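Noemi Ferri
Okay, a little thread about reading slowly, as I've had a few sweet messages asking how I got back into novels after years of barely finishing a menu.

Noemi Ferri
I picked one enormous book, the Tirel family saga, all 1,164 pages of it, and told myself I could take as long as I liked. Ten pages with my coffee, a few more before bed – and if I fell asleep on page two, well, good night to me!

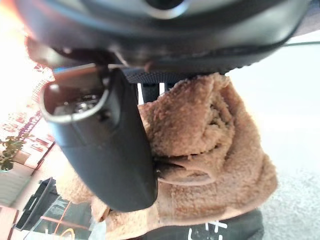

Grusthorpe, October

Noemi Ferri
By page 102 I still couldn't tell the cousins apart (there are so many cousins) and I came very close to giving up. My sister said to just keep going and let them blur, and bless her, by the wedding chapter I knew every one of them by their bad manners.

Noemi Ferri
I'm on page 781 now and have started rationing it, I'm so fond of them all. If you have a long, cozy book you'd hand to a friend, please tell me – I'll need something to soften the landing.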